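Garden > Tools > Pruning > Reviews

Kurkon Telescopic Pole Pruner Review

By Kumarasinghe | 19 November 2021

5 min read

If you have more than one or two mature trees in your yard, sooner or later you will need to cut something you can't reach from the ground. I have used a ladder and a bow saw for most of my life and I don't like it any more than I used to. In August I bought the Kurkon telescopic pole pruner and have been using it since on two maples, an old apple and a very overgrown lilac hedge.

What you get

The Kurkon comes in a long flat box with the pole, the pruning head, a curved saw blade in a plastic sheath, and a rope with a handle already threaded. There is one sheet of instructions. I had it together in 8 minutes, and most of that was finding the right size wrench for the saw bolt, as none is included. I paid $95 for it at a local garden center. The Osta, the other one I was looking at, was $279 and has a geared head.

Using it

The pruning head works by pulling the rope, which closes the blade against a hook. On green wood up to the thickness of my thumb it goes through in one pull. Dead wood is harder. On the apple I had several dead branches that were thinner than that and I still had to take two or three bites at them, and once the blade got stuck and I had to wiggle the pole for a while to get it free.

The saw is better than I expected. It cuts on the pull stroke, so the weight of the pole does a good part of the work. Start with a small cut on the underside of the branch and then saw from the top, or the bark will tear down the trunk when the branch drops. Stand off to the side. Wear glasses, as the sawdust comes straight down at you.

At full length the pole bends quite a bit. You can still cut with it but it takes patience to get the hook over the branch you want, and my shoulders were done after around 57 cuts in the maples. With one section pushed in it feels much more solid, and that is how I use it nearly all the time now.

The locks

The pole sections are held by twist collars. They hold fine when they are clean. When sap and grit get in them they start to slip, and a pole that shortens itself in the middle of a cut is annoying. I wipe them down with a rag and a little mineral spirits after each use. The Osta has lever clamps, which I have tried on a friend's pole and prefer.

The rope

The rope runs on the outside of the pole and catches on twigs. In the lilac this was bad enough that I gave up and went back to loppers. In an open tree it is no trouble. I replaced the handle with a wooden one from an old lawn mower starter and it is easier on the fingers. 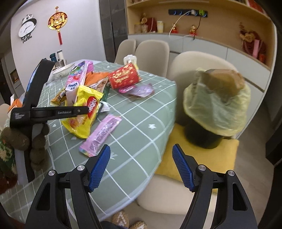 Care and storage

Take the saw blade off before you hang the pole up. I oil the pivot on the pruning head and run a file over the cutting blade, bevel side only. Replacement saw blades are easy to find. I have not been able to find a replacement for the pruning blade yet. The store said to ask Prinside, who carry parts for Kurkon, and I am waiting to hear back.

Who should buy it

For an ordinary yard with a few trees that need a trim each winter, the Kurkon is good enough and the price is fair. If you have an orchard, or weak hands, I would look at a geared model. Don't use any of these poles near a power line, and leave anything bigger than your wrist to a tree service.

I would buy it again, but I'd want better collars.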